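4.2 Where the microwave ends up
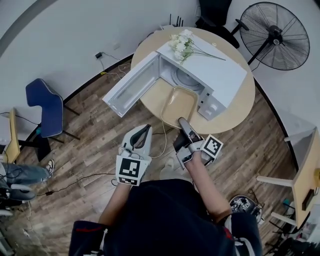
Last revised: September

When Tomoyo Hosoda and I started asking people how they heat up their lunch, I figured we'd be writing about food. We ended up writing mostly about furniture. Of the 19 rooms we visited for the Kallari study, only 3 had a proper bench for the microwave. Everywhere else it had landed on whatever was free – a filing cabinet, a bookshelf, a little table meant for something else.

Figure 5. A white microwave on a round light wooden table, door open, with a beige tray partly inside. Artificial flowers are lying on top.

I'm fond of the round table in Figure 5 because it shows the problem so neatly. A microwave is boxy and a round table isn't, so you can't push the oven back into a corner and forget about it. It sits at an angle, the door swings out to the left, and the tray needs a bit of tabletop in front of the opening as well. Arif Pramanik calls this the "landing spot" and I've pinched the term for the rest of the paper. People told us they'd put up with a slow oven or a fiddly dial, but having nowhere to rest a tray drove them up the wall!

Then there's the top of the oven, which everybody treats as a shelf. Flowers are a nice example (ours are fake, long green stems and all), and we also heard about mail, tea towels and bread. In 4 of the rooms people said they had to clear the top before they could clean it, so mostly they didn't clean it. Tomoyo thinks the colour of the oven matters here – a white one looks more like a cupboard to her. I'm not convinced, and we come back to it in 4.3.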